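Skyrme Exteriors
Gutter and Downspout Walkaround, with Comments
Trillton office. Filled in by Meirion Prothero, March 18, 2025

Property: the Govholm duplex, both units
Reason for visit: spring check, plus a drip over the back steps that the owner describes as "personal"

BEFORE THE LADDER GOES UP

Ground firm and level under ladder feet: OK
Comment: Firm at the front. At the back there used to be a flower bed, and I used the leg leveler and apologized to the tulips.

Ladder rating checked against load: OK
Comment: Ladder is rated for 300 pounds. Me, boots, tool belt and lunch come in under that. I was asked to confirm lunch.

Overhead wires located: OK
Comment: Service drop comes in at the left corner, high. Kept well away and worked that corner from the other side.

Stand-off bar fitted: OK
Comment: The last outfit leaned their ladder right on the gutter. The gutter remembers it.

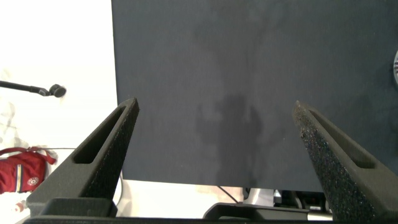
Ladder tied off at top: OK after correction
Comment: Tied off on the second try. The first anchor was a fascia board that came along with me when I pulled. See below under "Fascia," where it gets its own line.

GUTTERS

Debris cleared: DONE
Comment: Maple seeds, shingle grit and a tennis ball. The ball was jammed in the outlet over the back steps and accounts for most of the personal drip.

Hangers tight: NEEDS WORK
Comment: 9 loose on the back run. Whoever put them up used nails, and nails in a gutter have one ambition in life. Swap for screws.

Slope toward outlets: NEEDS WORK
Comment: Front run is fine. Back run sags in the middle and holds a puddle deep enough to raise something in.

Seams and end caps: OK
Comment: One old patch of roofing tar, ugly as sin and still holding. Left it alone.

Fascia: FAIL
Comment: Soft for one board length behind the back gutter. A screwdriver went in with no argument. Replace before rehanging anything.

DOWNSPOUTS

Flow test with hose: OK
Comment: Both sides ran clear once the ball was out. The owner had a Fluteo strainer already in the right-hand outlet, put in upside down. Turned it over.

Elbow at grade: NEEDS WORK
Comment: The bottom elbow turns a full 90 degrees into the foundation wall, a fine arrangement if you want the basement watered. Turn it out and add an extension.

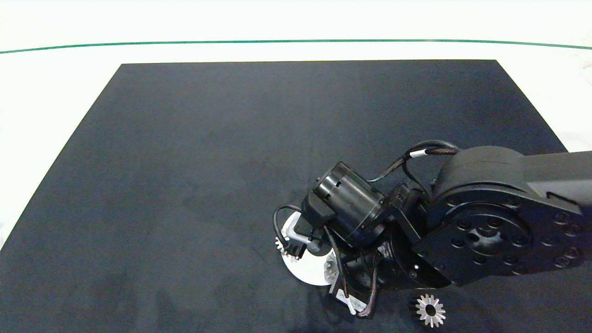 Extensions and splash blocks: NEEDS WORK
Comment: One block missing, one facing the house. The owner asked how much the back run was really off, and I said to hold a level under it and look. For anybody who wants the idea without climbing, look at the thin green line over the white surface in the picture, a little lower at both ends than in the middle. Flip that over and you have the back gutter, with the low spot in the middle and the water sitting in it.

FOLLOW-UP

Fascia board and hangers first, then reset the slope, then the elbow. Allow 2 visits, weather permitting, and the weather has not been permitting. Aim to finish in April.

Back steps stay roped off until the board is replaced. The rope was moved while I was writing this. I put it back.

Tennis ball returned to owner, who says it came from next door.

Signed: M. Prothero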